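Birnen: two-arm bowl stacking on a rack

README for the data and the evaluation scripts, version 2

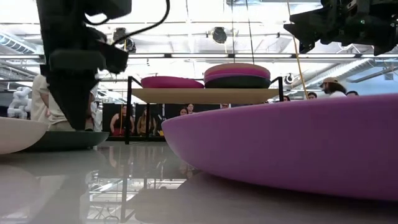 Birnen is a small set of recordings for one question: does a stacking policy get better when it is allowed to choose the order of the bowls by itself? We compare two training methods on the same task. The first one, called "fixed", always follows the order given by the operator. The second one, called "Juška", predicts the next bowl before every grasp and can change its choice until the gripper closes.

What is inside

The training part has 1,000 episodes, all teleoperated. The test part has 200 episodes, half for each method. Every episode begins with bowls of different colors on the table and on the shelf of the rack, and it ends when the operator presses stop or when the time limit is reached. Each folder contains the joint positions of both arms, the gripper commands, the video of the fixed camera and a text file with the result.

How we score

A bowl is counted as stacked if it stays on the stack for 7 seconds after release. A small offset between the rims is accepted. If a bowl touches the floor, the whole episode is a failure, also when the other bowls are correct.

Result in short

Juška finished more episodes than the fixed order, mostly when a large bowl was blocking the way to a smaller one. With easy starting positions we did not find a difference. Please do not read this as a general result, we tested only in one room.

Known problems

Part of the recordings was made with visitors in the background, so please check your person masking before you use the video for pretraining. The table is glossy and reflects the bowls and the ceiling lights. Our first segmentation model took some reflections for real objects, and the labels from version 1 should not be used anymore.

The loader is in the folder "bororura". Run check_episodes first, it reports missing files.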